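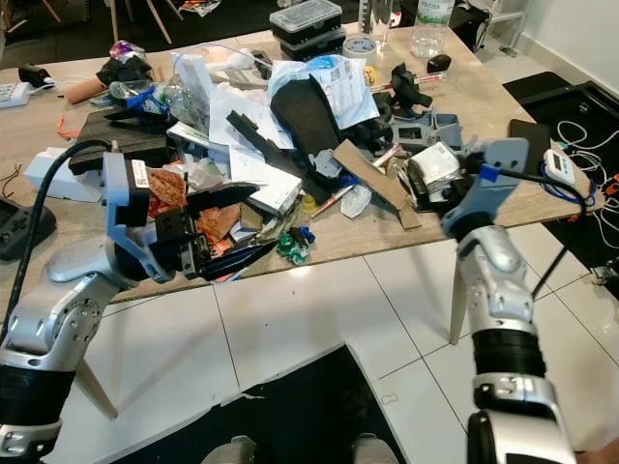 Slide 1. Both arms over the sorting table, open day, September

Right, leave this one up while people find their seats, and say hello to the back row. Thank them for coming out to Prirovia, it's a long way from the station and the signs are not much help.

Start with the table. Most demonstrations you'll have been to have three neat blocks on a clean white surface, and very nice they look too. We wanted visitors to the open day to see the sort of table we really work at, so you've got cardboard, a clear plastic bag, something wrapped in silver foil, a marker pen lying across the pile and, down at the front edge, a little green and blue toy figure that the children asked after all afternoon (I'd have let them take it home if it had been mine to give).

Point out the gripper on the left, with its fingers just above the orange packet and the flat white box. Ask the room which of the two they would go for first. Let them argue a bit, it warms everybody up! At the open day the grown-ups mostly said the box and the children mostly said the packet.

Then the numbers, and don't rush them. Kioko is our name for the sorting program. Before the visit we had given it 400 practice picks on tidy tables and 800 on messy ones, and it was the messy ones that taught us something. Thin, crinkly things are hard. Clear things are harder still, so mention the crumpled bottle at the back left, and the drinking glass at the far end, which I wouldn't fancy myself before a cup of tea.

Say a warm word here for Illodent, who lent us the hall, and for the school party from Orik, 27 of them, all wanting a go at once and all very good about queuing.

If somebody asks about speed, say it is slower than you would be and we're quite happy with that for now. If they ask about the timer on the right, tell them about the three-minute rounds we ran for visitors.

Pause for water. Next slide is the floor plan, go gently, the print is small.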